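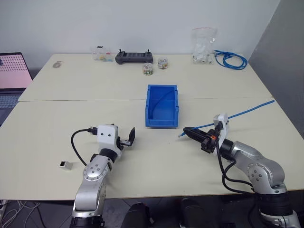 Gripper comparison, two-arm bench
Inspection checklist with comments

Site: Niltholm workshop
Date: 13 April 2020
Checked by: Zoi Balaskas
Grippers under comparison: Mokden parallel (left arm), Riis long-finger (right arm)
Task: network cable into coupler

1. Emergency stop within reach of the operator's chair
OK. Tested from both sides of the bench.

2. Arm mountings tight, no play at the base
OK. Left base bolts re-torqued in February, marks still line up.

3. Joint caps and screws present
OK.

4. Wrist cables secured and clear of the joints
ACTION. The left cable makes a wide loop out from the white wrist housing before it comes back to the arm. The right arm has loops hanging down beside it as well. Clip both before the long run – the Jellstead controller will not stop an arm for a snagged cable.

5. Gripper fingers clean and undamaged
OK on both. Slight polish on the Riis fingertips, no grooves.

6. Grip force set to the agreed value
OK. Same setting on both controllers. Do not change one without the other or the results can't be compared.

7. Part held without slipping
OK with comment. Riis holds the blue cable with the plug just past the fingertips. Mokden to be checked with the same cable.

8. Work area clear between the arms
OK with comment. Blue bin is in the middle, set back a little. Tape its position so it goes back to the same place after each reset.

9. Loose parts kept out of reach of the arms
OK. Jars, parts box and bag are on the far table by the wall. The spare coil of blue cable can stay there too.

10. Floor clear of trip hazards
FAIL. Cables are tangled on the floor at the left. Cover or tie back before anyone works on that side.

11. Speed limit on for first cycles
OK. Leave on until item 4 is closed.

Result: short supervised trials only. The run of 2,000 cycles waits for items 4 and 10. Recheck both and initial this sheet.

Z. Balaskas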